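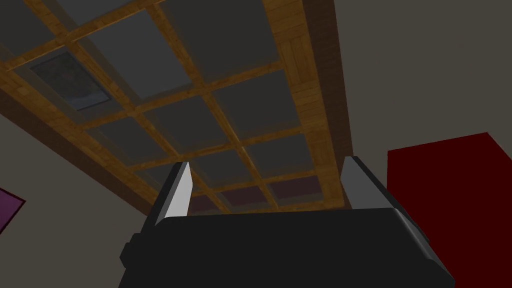 Rostyslav Vakulenko wrote to us after the first release of this guide that he had followed every step in section 4 and still got a success rate seven points lower than ours, and he asked if we reset the wrist camera between episodes or only between scenes. We reset it between episodes. The first release did not say so, and the steps were rewritten after his message.

5. Running the upward-view test in Skonen

5.1 What the test measures

The upward-view test checks how well a policy trained in Lokomano can find its position when the wrist camera sees mostly ceiling. In normal training data the camera looks at a table or a shelf, and views of the ceiling are rare. A policy that has seen few such views may drift when the wrist turns up. The test places the gripper open and empty, with the fingers toward the ceiling, and asks the policy to return to the home pose.

All rooms in the Skonen set are simulated. The results say nothing about a real arm until you repeat the test with real images (see section 8).

5.2 Before you start

You need Lokomano installed, the Skonen room files, and one trained checkpoint. The checkpoint must be trained with the wrist camera on. A checkpoint trained only with the room camera will load without an error, but its numbers have no meaning in this test.

Caution: Do not run the test in the same folder as your training logs. The test writes its own log with the same name and replaces the old one.

5.3 Set-up

1. Open the Skonen room list and choose a room with a patterned ceiling. Rooms with beams and recessed panels are the harder case -- the pattern repeats, and many camera positions give nearly the same view.

2. Load the checkpoint. Wait until the status line shows "ready".

3. Set the random seed to 364. We used this seed for all results in section 6. You can use other seeds later, but please make the first run with this one.

4. Set the number of episodes to 100.

5. Set the wrist pitch to "up". The fingers should be visible in the wrist view, with the ceiling between and behind them.

6. Open the gripper fully. If the fingers are closed, they hide the middle of the ceiling and the test becomes a different one.

7. Turn on "reset camera each episode". In the first release this option was off by default.

Note: Colored objects low in the room can enter the side of the view when the wrist is turned. Leave them in. Some policies use a strong color as a landmark, and it is part of the result. If you want to measure the ceiling alone, make a second run with the option "hide objects" and report both numbers.

5.4 Running the test

1. Press Start. The first episode is slower than the others, as the room textures are being loaded.

2. Watch the first few episodes in the preview window. The gripper should begin to turn down within 30 steps. If it stays up, stop the run and check the pitch sign in your config file. Kasten arms and Bisska arms use opposite signs, and this was the most frequent error in the messages we received.

3. Leave the window open until the counter reaches the end. You may cover it with other windows, but do not minimize it. On some graphics drivers a minimized window stops the rendering, and the policy then receives the same old image again and again.

4. Save the log under a new name.

5.5 Reading the log

Each line of the log is one episode. The column "home" is 1 when the gripper reached the home pose and 0 when it did not. The column "drift" gives the largest distance from the planned path. Look at both. A policy can have a good "home" value and still make a very wide movement before it finds the way, and on a real arm such a movement could hit a wall.

If "drift" is high in one room only, compare that room with another of the same size and a plain ceiling. In our runs the difference between the two was larger than the difference between any two checkpoints -- we did not expect this, and section 6.2 gives the full table.

Caution: Do not average the rooms before you have looked at them one by one.

5.6 If your numbers are different from ours

Check the camera reset first, then the seed, then the pitch sign. If all three are correct, send us the log and the config file together. A log without its config file is very difficult for us to use.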